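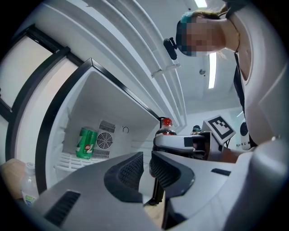
Vol. 10, Issue 5

The Small Fridge Earns Its Corner

A mini fridge is usually bought in a hurry. Someone moves into a rented room or gets tired of walking down the hall for a cold drink, and a white box with a door goes in wherever there is an outlet. It tends to stay there for years.

I spent part of January asking people at Tilitent, a shared office with 10 desks, how they use theirs. Most of them keep drinks in it. Lunch goes in the big refrigerator downstairs, and the small one holds cans, a carton of milk and sometimes a yogurt.

Drinks are what these fridges do best. A can of 7UP on a wire shelf takes up almost no room and can stand right against the back wall. Wire shelves let cold air pass through, but they are bad for anything narrow. Small jars tip over. A thin cutting mat, trimmed to cover half the shelf, takes care of that and leaves the other half open.

Look at the back wall before you fill the thing. Some models have a round fan guard and vent grilles there, and food pushed up against them blocks the air. Keep boxes and bags to the side. A can or two nearby does no harm.

Find the dial, too. It is often small, and easy to lose behind a milk carton. Start in the middle, wait a day, then adjust. Most people turn it too far the first time and end up with slush.

Placement matters more than the brand. Okodeo, a secondhand appliance shop on Trenetari Street, tells buyers to leave 5 inches behind the fridge and to keep it out of direct sun. If it has to go near a window, frosted glass or a blind helps. A wood floor is fine as long as the fridge sits level — check by opening the door halfway and seeing if it drifts.

Cleaning takes a few minutes. Unplug it, pull the shelf, and wipe the walls with warm water and baking soda. Dry the door seal with a towel and leave the door open until the inside is dry.

— Głowacki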